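How to budget for a two-arm bench cell

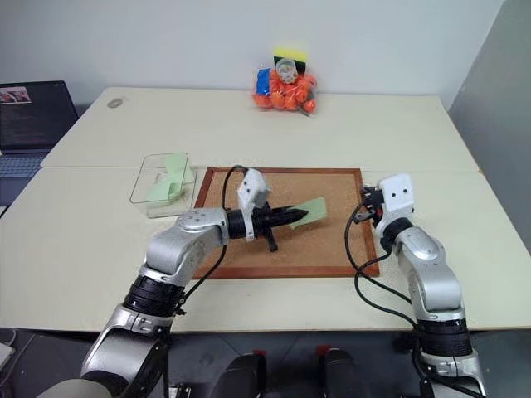 Most first budgets for a bench cell cover the arms and very little else. The arms are the easy part, as you get a quote and type it in. Work through the steps below before you ask for money.

1. Write down the tasks

List the jobs the cell must do in its first year. Handling paper, sorting small items and clearing a table each need a different reach and grip. If a job only needs one hand, cost a single arm for it as well and compare the two.

2. Price the arms as a full set

Ask each supplier for one figure that includes controllers, grippers, cables and mounts. When we compared Fetex and Kaimal, one quote had left the grippers out and looked much cheaper until we added them.

3. Measure the table

Both arms should reach the middle without touching each other. Leave space at the back for things not in use. Check where the cables will run and allow 15 per cent extra length.

4. Add the small items

Bins, boards, paper, bags of parts and spare fingertips go on their own line. We put down £200 for the first order and then £45 a month. Tomás Mulligan keeps our list and adds to it whenever something runs out.

5. Allow for people's time

Setting up took us four weeks, including the safety check. Put staff hours in the budget even if they come from another team.

6. Ask about repairs

Find out where the arms are sent and how long they are away. Merkovel quoted up to 15 working days, so we added a spare wrist cable and a second gripper to the order.

7. Set the order date

Work back from the day you need the cell running. If your budget closes in March, have the quotes in hand by the end of January and check how long each one stays valid.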